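Print this message | E-mail this message
Reading time: 4 minutes

Giren Owners' List
Subject: Re: Intermittent no-start after battery change, keyless models
From: Xuelian Du
Date: 15 May 2022

Berkay Eren wrote:

> Battery replaced in March by a mobile fitter. Since then the car
> sometimes refuses to start. Dash lights up, steering lock releases,
> "key not detected" appears for a second, then nothing. Leave it and
> try again and it usually goes. New cell in both fobs. The fitter
> says the battery is fine and the dealer in Drornaslow wants to
> replace the keyless module for 314 plus labour. No stored codes
> apart from one low-voltage entry, which I cleared. It has not come
> back. Is the module a known weak point, or am I being sold one?

Berkay,

The module does fail, but not usually like this. When it goes, the doors stop responding to the handle sensors at the same time, as both functions run through the same receiver. You don't mention any trouble with the doors. If they unlock every time with the fob in your pocket, I would leave the module alone for now.

Check these first, in this order.

Battery sensor. It sits on the negative clamp and has a small two-pin plug on the underside. The plug has a secondary lock which is easy to leave half home. With that plug loose the car still runs and charges, but the body controller falls back to a default value for the state of charge. Push the plug in until the lock sits flush, then lock the car and leave it undisturbed for 6 hours with the bonnet closed. The sensor relearns during that time. Opening a door restarts the period.

Battery registration. The later cars need to be told that the battery is new, and told its type. If yours was fitted with the absorbent mat type in place of a standard flooded one, the coding has to be changed as well. Most mobile fitters carry a tool which can do it. Ask yours whether it was done and whether there is a printout. An unregistered battery will not stop the car starting on the same day, but it will cause odd load shedding later on, and the keyless aerials are early on the list of things that get shed.

Earth strap. There are two on the nearside. The one that matters runs from the body to the gearbox casing and shares its bolt with the battery tray bracket. The tray has to move to get the old battery out, so the bolt comes undone. I have found it finger tight on another car with the same complaint. Clean the faces and tighten it properly. Measure the voltage drop between the negative post and the gearbox casing while somebody else operates the starter. Anything over half a volt needs attention.

Cabin aerials. There are three: one under the centre console, one behind the rear seat and one in the boot floor. The console unit is the one used for starting. It is a passive coil and rarely fails, but the connector is under the cup holder and suffers from spilt drinks. To test it, hold the fob flat against the start button the next time the message appears. The button has its own backup reader. If the car starts at once, the fault is between the console aerial and the controller. If it still refuses, look at the brake pedal switch, as the start request is ignored without a brake signal whatever the key is doing.

On the brake switch: the part was revised. The old one has a white plunger and the newer one a black plunger. Both fit the same bracket. Watch the high-level brake lamp in a reflection while you press the pedal lightly. It should light within the first few millimetres of travel. If it needs a firm push, adjust or replace the switch before spending any money elsewhere.

Fuse 49 in the cabin box feeds the receiver. Pull it, look at the legs and refit it. I would not expect it to have blown, but a fuse that has been removed and pushed back at an angle gives exactly the kind of fault that goes away by itself. 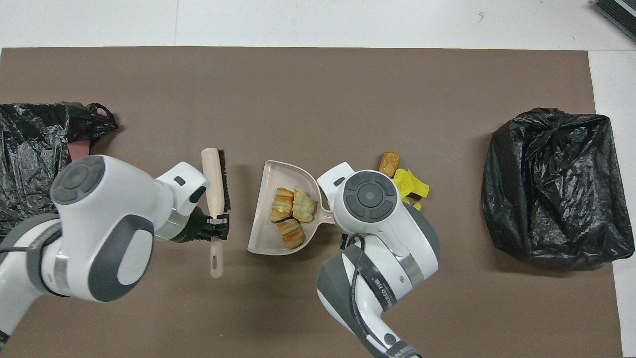
Guangming Qiu disagrees with me about the order, and says that he would do the earth strap before anything else, because a poor earth will upset the sensor reading and you would then be waiting for a relearn that means nothing. He also points out that a low-voltage code with a new battery is more likely to be a bad joint than a bad battery. I accept the second point. If you have a multimeter to hand, do the voltage drop test first and the sensor plug after it.

A note on the replacement module, should it come to that. A used one can't be fitted without the security code from the donor car, and the dealer will not supply that code. Flendby sell a remanufactured unit which keeps your existing coding, but you have to post them the old one, and the car can't be driven in the meantime. Get the fuse, earth and plug ruled out before you take anything apart.

Please post the voltage drop figure and the model year when you reply. The wiring changed at the facelift and the fuse number above is for the earlier cars only.

Xuelian

--
To leave the list, send a blank message with "unsubscribe" as the subject.

This archive uses cookies to remember your reading preferences. Accept | Settings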